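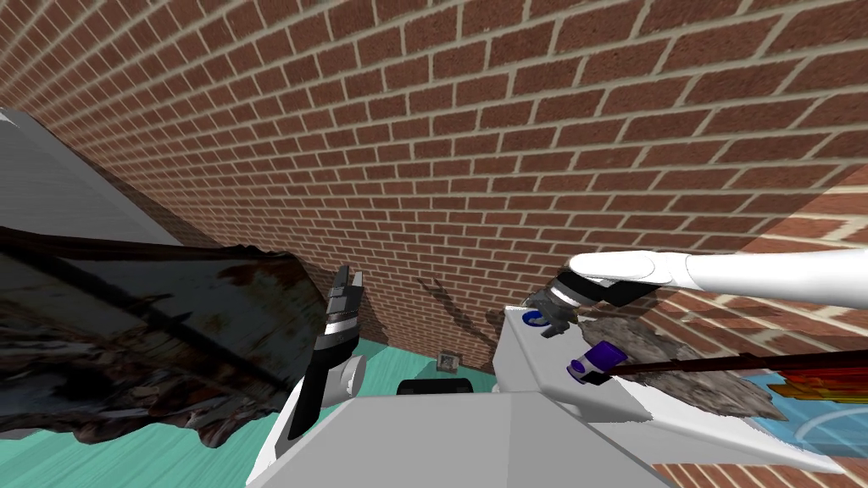 Visit to the Pravel shared workshop, 7 February 2024

The invitation promised "a two-armed robot helper, built by members, for members". I have been to enough of these evenings to know what that usually means, so I ate beforehand and took a notebook. Pravel is at the end of a row of lock-ups behind the old dairy, and the sign is small enough that I walked past it twice.

Zofia Kozłowski let me in. She started the robot project in September with Sławomir Stępień, who does the wiring and most of the worrying. The two of them rent bench space like everybody else, 12 members sharing the one large room, and the robot has been built in evenings. I was told this more than once, as if it settled something.

The first half hour was spent on money. They have kept a list, and I was allowed to copy from it. The two arms were bought second-hand as a pair for 1590 pounds, which is cheap for arms and a great deal for a hobby. Motors, cables and the computer came to another 974. Sławomir thinks the real total is higher, as he stopped writing down screws and connectors before Christmas. When I asked what a member would get for this, Zofia said the aim was sorting: small parts dropped on benches and floors would be picked up and put away. I asked how long it takes a person to do that with a dustpan. She laughed, but she didn't give me a number.

What I was shown first was the simulation, and I'll give them credit for not hiding that it is one. The robot lives in a made-up room on a screen, with a white body, a white arm on either side and black grippers on the ends. The room has brick walls and a teal-green floor and has been filled with awkward things on purpose. There is a big rusty sheet on one side, a lump like rough grey rock on the other, and a long thin rod lying where an elbow might catch it. Lena Zieliński made the rooms. Her view is that a robot trained on a clean table learns clean tables, and I think she is right, although I would like to know who in this workshop leaves boulders about.

The job on the screen was a small blue ring with a white centre, sitting at the corner of a large white block. The right gripper was over the block and aimed at the ring. The left one was pointing up at the wall. I asked what the left arm was for and got two answers at once. Sławomir said it was for holding things steady. Zofia said it would be, later. There was also a tiny grey cube on the floor between the two, and I asked if that was the next job. Lena said it could be. I wrote down "could be".

My trouble with this sort of work is the scoring. Lena told me the ring task had been tried in more than 700 made-up rooms, and she was pleased with how it had gone. Pleased how, I asked. She brought up a page of results and we went through it together. A try is marked as good when the ring ends up off the block and inside the gripper. It is not marked down for knocking other things over on the way. In a simulated room a knocked rod costs you nothing, but on a shared bench with somebody's half-glued violin on it I would want that counted. She took the point and said she had argued for the same thing. Sławomir, it seems, had argued against, on the grounds that the scores would look terrible.

Then the shadows. One wall in the room has a thin, twiggy shadow across the bricks, low down near the floor, and I spent far too long looking at it. Lena wants light and shade to change from room to room so the robot doesn't get used to one kind. Fair enough. It is still a lot of care to spend on a shadow when the gripper fingers on the real arms, which I was shown next, are wrapped in bicycle inner tube.

The real arms are bolted to a frame in the back corner. I got a short demonstration. Zofia switched them on, there was a hum, and the right arm lifted, went across and came down beside a plastic bottle cap. It closed on air. Second go, the same. Third go, it got the cap and carried it nearly to the box before letting go - nearly, because the cap landed on the floor and rolled under the lathe. Weronika Lis, who uses the lathe, fetched it out with her foot and went back to what she was doing. I don't hold the misses against them. Everyone's robot misses. What I noticed was that the bench had been cleared and wiped before the demonstration, after all that talk of rocks and rods.

Tea followed. The kettle is a Dandard with no lid. Halina Krajewska, who has been a member since the place opened, told me she had voted for giving the project its corner and would do so again, though she doesn't expect it ever to sort anything. She likes having people in of an evening. She also said the Schouten extractor fan over the spray booth has been broken for longer than the robot has existed, and would I please put that in. So there it is.

I asked what would make them stop. Zofia said running out of money. Lena said getting the same results on the real arms as on the screen, and then never having to look at that brick wall again. Sławomir wants to fit a better camera, a Leson, and has nearly talked the others into it. I'd spend the money on the fan.

For anyone thinking of going: the door sticks, parking is poor, and you should ask to see the real arms work on a bench that hasn't been tidied. They are friendly people and they answer what they are asked. I have said I will come back when the left arm does something.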